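About the Brostlow Workshop

The Brostlow Workshop is a shared facility for members who design and build working automation for the home. It was founded by Fulvio Serra, a retired machine fitter, in a rented unit of 600 square feet on the Drovwood side of town. The workshop now occupies both floors of the same building and is open to members throughout the year.

Our purpose is practical. Members bring a household task they would like a machine to carry out, and the workshop provides the benches, tools, computers and guidance needed to attempt it. Projects are proposed in writing, reviewed by the program staff and assigned a bench for a fixed term. A project may be renewed once. Past terms have produced a curtain winder, a seed tray watering system and a sorting chute for hardware, which is still in daily use beside the parts counter.

Our Main Project

The largest build now under way is Heton, a kitchen assistant based on a single robot arm. Heton is being developed jointly by members who work at home and members who work at the benches, and all of its behavior is tested in a simulated kitchen before any hardware is moved. The simulation files are kept on the workshop server and may be checked out by any member in good standing.
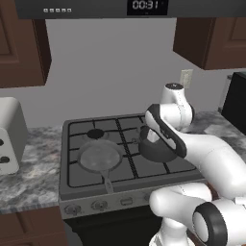 Heton was first proposed as a machine for clearing the table. Its scope was changed after the first review, when members agreed that cookware presented the more useful problem. Pots and pans differ in depth, in weight and in the way they may be held, and a program written for one will often fail with another. The stove exercise therefore uses both: a dark pot is gripped from above on the right of the cooktop, and a frying pan stands on the front-left burner with its handle reaching over the front of the stove. The kitchen clock, reading 00:31 on the hood, is part of the model and is not used for timing. Timing is taken from the run log, which members are required to save with each attempt.

As of this writing the log holds 1406 entries. Each is labeled with the member's initials, the version of the control program and a short remark. Failed runs are kept on the same terms as successful ones – a rule introduced by Mr. Serra and never relaxed.

How Members Take Part

New members complete an introductory course of 9 sessions. The course covers safe use of the workshop, basic wiring, reading a joint diagram and writing a first motion program in simulation. No prior experience is needed. Members who have completed the course may join an existing team or put forward a project of their own.

Work at home is encouraged. The simulated kitchen runs on an ordinary desktop computer, and help with installation is available at the front desk. Members building physical parts at home are asked to bring them in for inspection before they are fitted to any shared equipment. 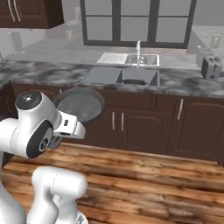
The Heton Arm Holding a Frying Pan – Home Automation Section, Brostlow Workshop

The team is led by Manju Shakya, who joined the workshop as a course member and now directs the section. Under her leadership the work is divided into two groups. The motion group writes and corrects the paths the arm follows. The kitchen group maintains the model itself, including the cabinets, counters and cookware, and adjusts the layout when a new exercise is requested.

The two groups meet together on the upper floor once a month. Minutes are posted on the board by the stairs. Visitors may attend by arrangement with the office.

Much of the present term has been given over to the view from the gripper. A wide view of the room is easy for a person to follow, but the control program must also make sense of what lies directly between the fingers, often at a steep angle.

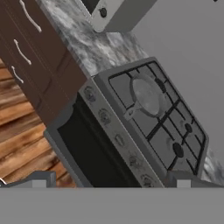
Members of the motion group are preparing a written guide to this part of the work, covering view angle, finger position and the naming of saved runs. A first draft was circulated on 2026-02-16, and comments from all sections are welcome. The finished guide will be placed in the Uniyal Room, our reference library, and a copy will be given to each new member on enrollment.

Membership and Visits

Enrollment for the next introductory course opens in July. Application forms are available at the front desk and by mail. Applicants under 18 must be accompanied by a parent or guardian at every session.

Tours of the workshop are given by appointment – please allow one hour. Groups from schools and colleges should write to the office in advance, stating the number of visitors and any access needs.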